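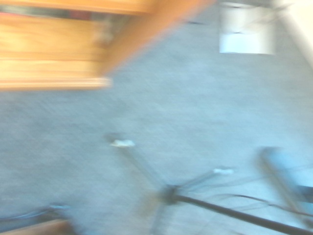
Game Room Group, minutes, Mon 24 March

1. Minutes of the last meeting
Agreed with one correction: the shelf paint came from Kiiskinen, and Trallton only quoted.

2. The room
Great progress! The gray carpet is staying and everyone is happy about it - it hides crumbs and it's easy on the knees when a game spreads onto the floor. We also talked about the wooden furniture and agreed to leave it unpainted. The warm color is lovely against the gray.

3. The collection
Now at 364 games, with 4 more promised by the Flendivmont club in June. Big boxes still need a home near the window.

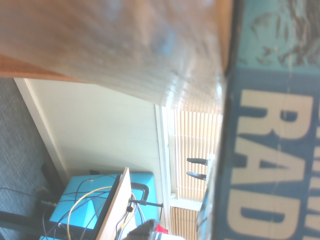

Big teal box by the window blinds, lettering turned sideways.

Much cheerful debate on whether boxes should stand on end or lie flat. Standing won, but heavy ones may lie flat.

4. Money
Balance is $2,208. Kendix shelving quote to be looked at next time - it looks very promising.

5. Actions
Measure the window wall. Ask Trallton for a new price. Bring labels and pens.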